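Tenant before me still gets mail here, and now a debt collector. What do I do?

Posted in Renting and Moving by bundlow_basement
Sat 18 April

I moved into a one-bedroom in Lultosbridge in October. The previous tenant evidently left in a hurry and told everyone except the people who send mail. For the first few weeks I wrote "not at this address" on everything and put it back in the box, and the mail carrier brought it all back the next day with what I choose to believe was affection.

It used to be catalogs. Then a company called Zellimport started sending envelopes with a red stripe. I opened one by accident (it was in a stack with mine, I had a letter opener and momentum) and it says the person owes $1,133 and that someone may "attend the property." I am the one at the property. I would rather not be attended.

I called them and the woman asked me to confirm my date of birth "for security." I hung up, possibly too dramatically.
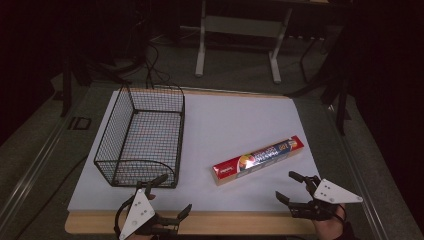
So, three things. Am I in trouble for opening the letter? Can they take my stuff if they think the other person still lives here? And is there any way to make the mail stop, short of moving out and leaving it for the next sucker, as is apparently the local custom? My landlord's advice was to throw it away. His advice about the water heater was also to throw it away, so I'm looking for a second opinion.

8 people are following this post

porchlight_and_gin
Helpful member, 5 years on the board

You aren't in trouble. Opening a letter by mistake isn't a crime. The law cares about people who take or open somebody else's mail on purpose, to snoop or to keep it from them. Tape it shut, write "opened in error, not at this address" on the front and send it back. Do not throw it away, whatever your landlord says. Tossing someone else's mail is the part that can get you in trouble, and it also doesn't work, as you would learn around the ninth envelope.

On the mail carrier: when you write on the envelope, cross out the barcode along the bottom. If you leave it readable, the sorting machine reads it, ignores your lovely handwriting and sends it straight back to you. I spent an entire winter in a correspondence with that machine before a clerk at the counter took pity on me. Also tape a small note inside your mailbox with your own last name and the word ONLY. Carriers change routes and the new one has no idea about your feelings.

You can't file a change of address for the old tenant, by the way. People will suggest it. It has to come from them or someone authorized to act for them.

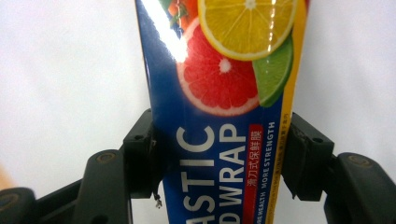

Now the collector. Write to them, on paper, and keep a copy. Two sentences will do: the person named does not live here, and please remove this address from the file. Put their reference number on it. Skip your date of birth, your Social Security number and your life story. They asked because they ask everyone, and a surprising number of people hand it over. Your name is optional too, though a letter signed "Current Resident" does have a certain ransom-note quality. Send it certified and save the receipt with your lease.

As for your stuff: a debt collector can't walk in and carry off your couch. For an ordinary debt they'd have to sue, win, and then have an officer with a court order do the collecting, and the order would be against the other person's property. "May attend the property" is a sentence designed to make you picture a large man. If anyone does show up, you don't have to let them in. Talk through the door, show the first page of your lease through the window if you feel generous, and ask for a name and a company.

If you've sent the letter and they still keep at it, file a complaint with your state attorney general's office. It's a web form and takes less time than being on hold.

gutter_szenasi

landlord is right just bin it. had 6 of these a month at my old place on Szénási Street and nothing ever happened to me. people worry too much

porchlight_and_gin

Nothing ever happened to you so far. Please don't bin it.

mildly_certified

Mostly agree with the first reply, with one correction and one addition.

The correction: check whether that red-stripe envelope is from a collector or from a court. If it's a summons or has a case number on it, don't just send it back and forget about it. Call the clerk's office, using the number on the court's own website, and tell them the person moved. They'll tell you what they want done with it.
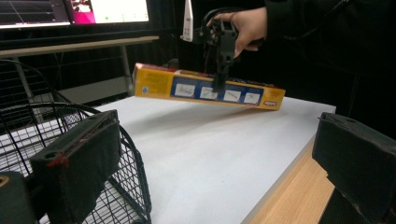

The addition: pull your own credit report. It's free and it will show whether your address got tangled up with the other person's name. Mine listed me as having once been called Bundlow, which is the name of my apartment complex. I disputed it in writing and it was gone in 2 months, and I kind of miss it.

bundlow_basement
Original poster

Thank you both, and thank you also to the bin guy. Not a court, I checked, just a stripe. Letter goes out Monday. I crossed out the barcodes on the whole pile tonight and it was the most fun I've had in this apartment.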